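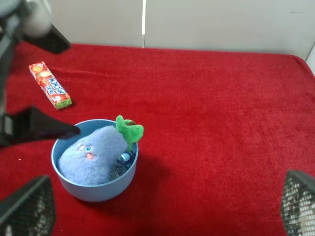

Wrist cam view, bowl sort on the red towel

Rokar gripper kit - mesh pads or plain for soft stuff?

Rhona Geddes
May 20, 2026

Thinking of keeping the Rokar starter kit, still inside the return window. Paid 319 for the gripper, wrist cam and the two sets of finger pads. Arm is my own, an older Plorico.

Job is dull. Small things go in a bowl, bowl gets emptied, start over. Right now its a plush eggplant, a dark ring sort of thing, a couple small bits, and a Hi-Chew box that sits out on the towel until its turn. Mesh pads on at the moment.

Two things. Do the mesh pads hold up on fuzzy toys or do they clog with lint? And is the wrist cam good enough to pick out small stuff down the side of a bowl, or do I need a second cam overhead? The next kit up is 1,194 and I really don't want to go there for a hobby bench.

Also the box. Long thin box lying flat, candy inside. Grip across the short side or come at the end?

Everaldo Bittencourt

Had this kit since February. Keep it.

Pads - mesh ones are fine on plush. They do pick up fuzz. I go over them with a dry toothbrush every 20 picks or so and thats it. Don't use tape, it pulled the edge of the mesh up on one of mine and Rokar wanted me to buy the pair. The plain pads are better on the bowl itself, smooth plastic slides a bit in the mesh unless you close harder than I like.

Plush: go for the body, skip the leaf cap. Felt bends, and you end up lifting by one lobe and the thing swings. Close slow. The default close speed in the kit software is way too fast for soft toys, set it to 4 and work up from there.

Box: across the short side, middle of the length. From the end you get maybe a finger width of hold and it tips. Leave it at an angle on the towel if you want, just turn the wrist to match.

Camera is the weak part. With your fingers and pads in the corners like that you lose a fair bit of view, and whatever sits under the toy you wont see at all until the toy is out. So toy first, then the ring, then the little pieces. I run it with no overhead cam and get by. Shadows from the bowl bothered mine more than anything, a second lamp on the other side helped alot.

Majdi Salameh

returned mine. support took forever and the cable clip snapped in the first week. gripper itself was ok I guess. look at Nunomton, they do just the fingers without the cam, cheaper if you already own a webcam

Najwa Abou Jaoude

Agree with Everaldo on order of picks, not on the overhead. If you're only emptying the bowl, fine, skip it. If the arm has to find the box as well, get one - a red box on a red towel is hard going for the color finder in the Rokar software. Mine kept losing a red sponge on a red mat. Swap the towel for gray or white before you spend money, see if that fixes it.

For the thin strip of paper or packaging against the side of the bowl, neither pad set is great. I nudge that sort of thing to the middle with one fingertip first, then pinch. Takes a few tries to set up. Watch the rim - the pointed finger will tip a light bowl if you come in low. Bit of putty underneath stops it.

Rhona Geddes

Thanks both. Have a white towel somewhere, will try that and the slower close. Keeping the kit for now. Majdi, which side did the clip go on?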